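Betreff: Re: [Teeküche] Schublade und Tassenständer

Hallo zusammen,

Lionel Oakley schrieb am 30. Juli 2019:
> Die Schublade mit dem schwarzen Griff klemmt bei mir. Gehören
> die Tassen jetzt hinein oder an den Ständer? Und wohin mit den
> Tellern?

Die Tassen bleiben am Ständer, in die Schublade kommt nur Besteck. Teller bitte in das Holzgestell auf dem Tisch. Wegen der Schiene habe ich bei Lelier nachgefragt, ein Paar kostet 10 Euro, Lieferung im August. Bis dahin gerade am Griff ziehen, nicht seitlich. Der Miniofen bleibt neben dem Tisch stehen. Krümelblech nach Gebrauch ausleeren.

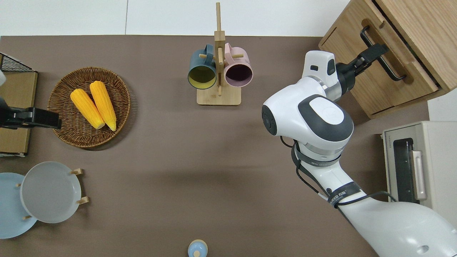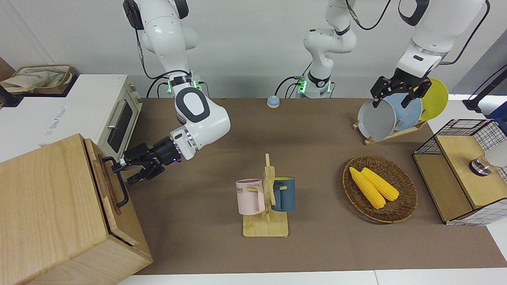

Teeküchen-Liste, Ausgabe 486, Seite 2

Wer noch einen Besteckeinsatz übrig hat, meldet sich bitte direkt bei mir.

Gruß
Henrike

Diese Website verwendet Cookies. Mit der weiteren Nutzung stimmen Sie dem zu. OK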